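Search posts
Type a word and hit enter

Marwa Slaoui
Dec 28, 2023

OK, a thread on going a whole year without buying any clothes, because I keep getting the same questions and I'd like to answer them in one place.

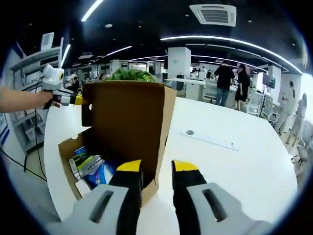
Did I miss shopping?

For the first six weeks, a lot, and then mostly when I was bored or waiting for a bus.

The rules first. No new clothes, no secondhand clothes, no shoes. Socks and underwear were allowed if something died. Gifts were allowed but I couldn't hint. My sister says I hinted. I said my gloves were thin in front of her ONE time.

I started last winter after adding up what I'd spent the year before. It came to $2635, and I don't even dress well! That's mostly sale stuff, the kind of top you buy at 11 pm because it's 40 off and you've already paid for shipping.

The hardest month was November. Every store I have ever given my email to wrote to me twice a day. I unsubscribed from all of them on my lunch break one afternoon and missed half my sandwich doing it. Wish I'd done that in January.

Second hardest was a wedding. Randi Lundgren lent me a green dress that was a bit long on me, and I took it up with a row of hand stitches I could pull out afterward. Three people asked where I got it. I said Randi's closet and they thought that was a boutique.

I learned to darn. Badly. My first heel looked like a scab. Ingegerd Tveit (neighbor, knits on the bus, frightening speed) watched me do it and said I was pulling every thread too tight — leave it loose enough that the patch can stretch with the sock. My second one was fine and I've worn it to death.

Stuff I'd tell anyone who wants to learn mending: use wool on wool. Don't wait until the hole is the size of a quarter. Thin spots are so much easier than holes. And get a decent lamp, I did an entire navy sweater in black thread and only found out outdoors.

I did break the rules once. My rain boots split along the sole in April and I walked around with wet feet for two weeks trying to be noble about it. Glue didn't hold. Bike patches didn't hold. Then I bought boots. I've counted that as a fail and moved on.

Somebody asked if I got sick of my clothes. Yes! By summer I couldn't look at my gray cardigan. I put it in a bag at the back of the closet and when I took it out in October I was so happy to see it. Would recommend this for cardigans and possibly relatives.

I also gave away a lot, which I didn't expect from a year of not buying. When nothing's coming in you notice what you never reach for. Two pairs of jeans I'd been keeping for a smaller person went to Tuva Moen's daughter, who wears them with the cuffs rolled and looks much better in them than I ever did.

Narayanan Joseph wants to know what I spent on thread, patches, needles and the cobbler. Fair question, it was around $300, and most of that was new heels and a zipper on my good coat. The zipper hurt. The coat is eleven years old and I'd have paid double.

What did I do with the rest? Some went to the dentist, very glamorous. The rest is sitting in savings and I check on it like a plant.

Am I doing it again next year? Sort of. I'm going to allow myself 3 things, and I have to want each one for a full month before I buy it. First on the list is a pair of black pants that fit at the waist AND the hip, so it may be a long month.

If you've got a mending question put it under this post and I'll try. If it's about invisible mending on silk, I can't help you, I've ruined two scarves.

Filed under: Everyday Life, Clothes & Mending, Threads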